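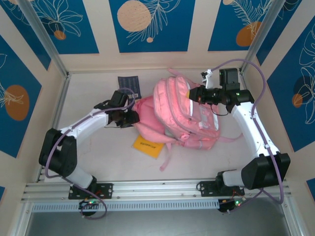 Attachment 1: pink backpack

Ticket: Postage calculator charging the large parcel rate on small items
Opened: 2022-01-06
Product: Wiltik shop, Clomberg shipping add-on
Status: Waiting on support

Customer wrote:
The calculator is still wrong. I was told in June that this had been fixed "across all accounts", so I'd like to know which accounts, as mine evidently wasn't one of them. A single Inga backpack going from Hivthorpe to the next suburb comes up as $24 at the checkout. If I type the same weight and postcode into Clomberg's own site I get less than half that. Two customers have dropped out at the payment page and I can't say I blame them.

Before you ask, I have cleared the cache. I have also tried another browser and my phone, same price on each.

Support (Elvira Agudelo) wrote:
Thanks for the details. Large parcel rates usually come from the dimensions on the product. Could you check that these are in centimetres and re-save the listing? We also suggest switching the add-on off and on again.

Customer wrote:
They are in centimetres. They were in centimetres last time. I re-saved the listing and did the off and on business, which wiped my handling fee, so thanks for that. Still $24.

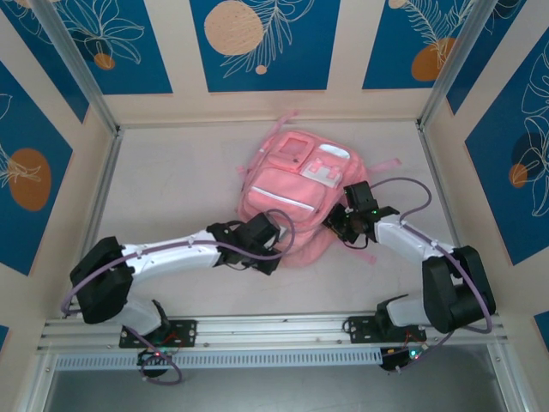 What I did find is that the price is right if I put the item in a brand new listing with no colour options. As soon as I add a second colour it jumps. That doesn't sound like my dimensions to me. I've got 144 listings and I'm not rebuilding them one at a time to prove your point.

Support (Elvira Agudelo) wrote:
That's useful. It looks as though the colour options aren't picking up the size from the main listing, so the add-on falls back to the default box. Could you try entering the dimensions against each colour? I've passed this to the shipping team.

Customer wrote:
Tried it on 7 listings. Five now quote properly. The other two still don't, and as far as I can see they're set up exactly the same way. So either it's a partial fix or it's luck, and I'd want to see it hold for more than a day before anyone closes this.

Also, is the shipping team going to reply here, or is it another "across all accounts" email? And who do I talk to about the handling fee? I had it set differently for country postcodes and didn't write the amounts down.

Status changed: Escalated to shipping team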